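Removing denim dye transfer from a vegetable-tanned leather tote

Posted in Leather Care and Repair by Tudor Zamfir, 17 July 2021

I have a Vullen tote in natural vegetable-tanned leather, undyed, with a light wax finish from the maker. The back panel rests against my hip and has picked up blue dye from my jeans. The mark is the size of my palm, darkest near the bottom seam, and it fades out toward the zipper.

So far I have tried a dry microfiber cloth, a white vinyl eraser, and one pass with a damp cloth and saddle soap. The eraser lightened the edges. The soap did nothing to the blue and left the leather slightly darker where I worked.

I would like to know whether the dye can be removed without stripping the finish, and if not, whether it makes more sense to redye the whole bag. The lining is unbleached cotton and I don't want anything soaking through to it. The strap and handles are clean.

mundulura_bench

Indigo sits on the surface of the fibers at first and works down with heat, pressure and skin oil. On an undyed veg-tan panel with only wax over it, you should assume part of it is already below the grain. You can reduce it. Full removal is unlikely.

Work in this order and stop when you are satisfied.

1. Empty the bag and slide a sheet of clear plastic between the back panel and the lining through the top opening. If the lining is stitched down all the way around, put absorbent paper inside the lining and press it flat against the panel.

2. Test on the underside of the base. Leave the test spot overnight before you judge the color.

3. Use a pH-balanced leather cleaner, foamed on a sponge and wrung nearly dry. Wipe from the outside of the stain toward the center, turning to a clean face of the sponge after each stroke. Three light passes do less damage than one hard one.

4. Let the bag dry flat for a full day, away from a heater or direct sun. Keep other dark fabrics off the surface while it dries. Raw denim is the worst of them, and navy cotton can bleed too.
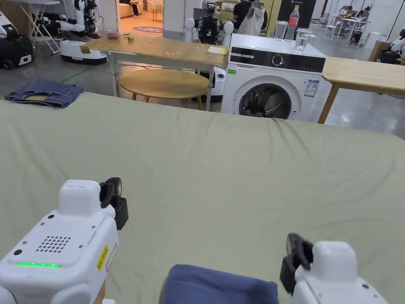

5. Apply a thin coat of neutral conditioner to the entire panel, seam to seam. If you treat only the stained part you will get a visible ring.

6. Once the conditioner is absorbed, buff and apply a neutral wax. Repeat the wax every 50 wears or so if you keep carrying the bag against jeans.

Don't use acetone, rubbing alcohol or a melamine sponge on this leather. Alcohol moves the dye sideways and takes the wax with it. The melamine pad is an abrasive and will cut through the grain.

On redyeing: it works, but only in a darker color than the stain. Medium brown will hide most blue, although the patch may read a little cooler than the rest. Dye the strap from the same bottle at the same time.

handbag_hoarder

I just gave up on mine and it looks fine now. It was a Văduva bucket bag, same natural leather, with blue all down one side. I left it near a window for the summer and the leather went so tan that you can hardly see the blue. I did turn it every few days so it would tan evenly. Didn't buy anything.

Wash new jeans a couple of times before you carry a light bag with them. Cold water, inside out.

p.ulletti

Agree with the first reply except on step 5. Saddle soap has already darkened the area, so wait a week before conditioning - some of that darkening may be leftover soap and moisture, and conditioner will lock in the uneven tone. Wipe once with a cloth dampened in distilled water to lift the soap, let it dry, then compare it with the front panel in daylight.

Also ask the maker for the name of the finish. If it is an acrylic topcoat sold as wax, the dye is probably in the coating and will clean off more easily than you expect.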